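HOME ORGANIZATION 1 – Handout 6
Open shelving, baskets, and the one-trip pickup
Notes: Zixuan Zheng
Handed out 11/8/23. Bring it back next class, we'll still be on it.

Leftover from last time
Closed storage is done. If you missed the drawer exercise get the notes off somebody. Reading was the Rimkutė chapter on "resting places" – the short one, 16 pages, skip the appendix. Main idea there: a thing gets put down wherever the hand is when the hand gets tired. Shelves by the door fill first. Shelves by the bed fill with cups.

Terms for today
Cubby – one compartment of an open unit. Has a floor, a back (sometimes), two sides.
Divider – the upright between two columns.
Stray – anything sitting in a cubby that belongs in another room.
Home – where the stray should be. Every stray gets a home OR gets thrown out, no third pile.
Carry – the basket, bag or tray you collect into. One carry per round.

Why open units are hard
No door, so everything shows. Good for books and folded things, bad for food. Fruit in a bedroom is the classic stray. Someone walks in eating or about to eat, puts it down on a board, forgets it. Goes soft. Deep cubbies are worse than shallow ones becuase the low ones can't be seen into from standing height. You have to bend or step back.

Also – fruit rolls. Pear less than an apple, but still. Check the back of the board before you call a cubby clear.

The pickup, one unit
Work by column. Don't jump around.

1. Empty the carry before you start. If it already has things in it you will lose track of what came from where.

2. Carry in one hand, other hand free. Basket with a single arched handle is best, it hangs by itself and you don't have to set it down. Keep it low and close to the unit, between you and the shelves if there's room. Open-mesh sides are nice, you can see what's in there.

3. Look over the whole unit before touching anything. Say the strays out loud if you are working in pairs. Pear in one column, dark red fruit on a board in the other, so two strays, one to each side of the divider. 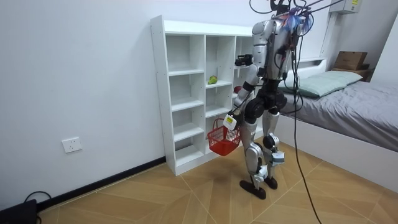
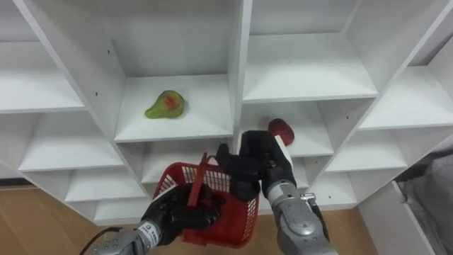 4. Take the first column top to bottom. Reach in over the board, lift straight up, bring it out past the divider, into the basket. Don't drag. Dragging scuffs a white board and bruises the fruit.

5. Set down, don't drop. Firm things at the bottom, soft things last.

6. Second column, same way. Move your feet instead of leaning across. Most spills in the July session were people leaning.

7. Look again from above and then from the front. Low boards get missed from above.

8. Carry goes to the kitchen straight away. A full basket left in the hall is just a new shelf.

Which carry?
We tried several in July. Short version:
Tote bag – easy on the arm, but it closes up on you and you need a second hand to open it.
Tray – fine for cups. Round things roll off, see above.
Store-type plastic basket – stays open, rinses clean. Takes up space when not in use, that's the main complaint.
Grandura bin – too wide for a small bedroom, kept bumping the bed.

On peg holes
Units with little holes up the side panels usually let you shift a board. Before you buy more storage, look for the holes. Moving one board up a notch often fixes the "nothing fits" problem. Empty the board first, please. Plestamitz group didn't and we swept for a while.

Leave some boards empty
People hate this one. An empty board looks like waste so they fill it. But a unit packed solid has nowhere to put the thing you're holding while you sort, and it ends up on the floor. Otano's rule of thumb from the reading is one free board per column. I'd settle for one per unit in a small room.

Discussion (pairs, then whole group)
Where do strays collect in your place? One spot, not five.
Is a fruit bowl in a bedroom a home or a stray with a bowl under it? Argue either side.
Would you work by column or by row on a unit that's wider than it is tall?

Homework
Pick one open unit at home. Do the pickup, one round, one carry. Write down each stray and its home. Half a page, handwriting ok. If the unit was allready clear pick another one.

Worth 20 points. Late ones lose 6.

Next: hooks, rails, backs of doors.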